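Magazine > Home & Habits > Features

The Table of Things Waiting to Go Somewhere

By Hilde Schouten

Every household has a surface where objects go to be dealt with later. In my grandmother's house it was the piano. In mine it was, for years, the top step of the stairs, until a hardback atlas and my left ankle settled the matter. In Plallberg, where I spent part of the fall, people seem to have agreed on the table, and they have made a small local religion of clearing it.

The custom is called the Nuchit, after the street where it started, and the rules fit on an index card. You pick a table. You bring to it whatever has been lying around without an address. You have 90 minutes to send each thing home, to a shelf or a hook or a cousin, and you may not open a drawer labeled "misc." The man who explained this to me owned three drawers labeled "misc." and had the look of someone in recovery.

What interests me is the stuff itself. Nothing that lands on such a table is trash, which would be easy. It is all perfectly good. It is the racket that gets used twice a summer and is the wrong shape for every closet ever built. It is the child's backpack between trips. It is the small case that once held something and might again, and so has been kept through two moves. 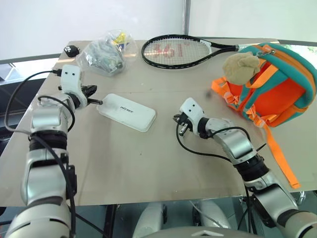
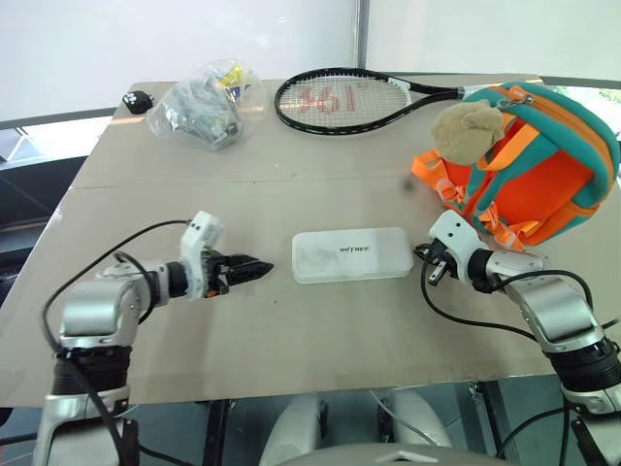
A flat white case with rounded corners turns up in both; the tennis racket and the orange and teal backpack are in the second.

The case is the one that would defeat me. A backpack has a job. A racket, even one with its handle tucked away under the backpack, announces what it is for from across the room. A flat case with a lid announces only that it shuts. I have 206 books and can tell you where most of them live, but I could not tell you the contents of a single flat case in my home, and I suspect at least one of them contains another.

Then there is the clear plastic bag, which I think of as the optimist's drawer. Its great selling point is that you can see what's inside. Its great flaw is the same. You look at the bundled things, gray and green and a bit of yellow, you feel that you have them under control, and you put the bag back down.

Plallberg's veterans take a hard line on bags. Anything in a bag gets taken out and looked at, and if it goes back in, the bag gets a hook. They are softer on sports equipment. I was told, by a woman of 92 who still plays doubles, that a racket belongs by the door you leave through, where it can reproach you. Hers hangs above the umbrellas. She has no umbrellas at the moment, having left them all at Luvport station.

I tried it at home in November with a timer and a good deal of coffee. The first half hour went beautifully. Then I found the Nevov catalog, the one with the wall hooks, and sat down on the floor to read it. By the time the bell rang I had chosen four hooks, ordered none, and moved the atlas back to the stairs.

Comments (4)

marlow_k
We use the dining table for this and eat in the kitchen. Going on six years now.

Pim
My kids' backpacks live on the floor in front of the hooks I put up for backpacks. Any word from Plallberg on that?

Tessa R.
Hang the racket by the strings on two nails, works fine. And label the cases!! Masking tape, marker, done.

oldgravel
I have a drawer labeled "misc." and a second one labeled "misc. (other)" and I don't see the problem.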